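Cukgate resets its cabinet-door cell after gripper drift

4 Jul 2023

The simulated door-opening cell at Cukgate is running again after a week of setup work, the company said Tuesday. The cell pairs one arm with a wooden cabinet and is used to try out motions before they go to the shop floor.

Operators first saw trouble in March, when the arm began closing its fingers short of the door. Naomi Biwott, who maintains the cell, traced the fault to a tool offset left over from an older gripper. The saved value was off by 6 millimeters.

"The arm was going exactly where we told it to go," Biwott said. "We had the wrong number in the file."

She entered the new offset, reset the wrist zero and lowered the closing speed. Marek Machala then rebuilt the door hinge in the model, which had been swinging too freely, and added friction to the drawer below it.

The checks are done with the door open and the fingers brought up to its edge. Each one is repeated from 30 starting poses.
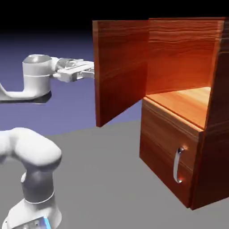 Machala ran 409 trials over the weekend and logged the finger position at the end of each. The logs go to Plilline, which supplies the control software.

Biwott will check the offset again whenever the gripper model is changed. Work on the drawer handle starts next week.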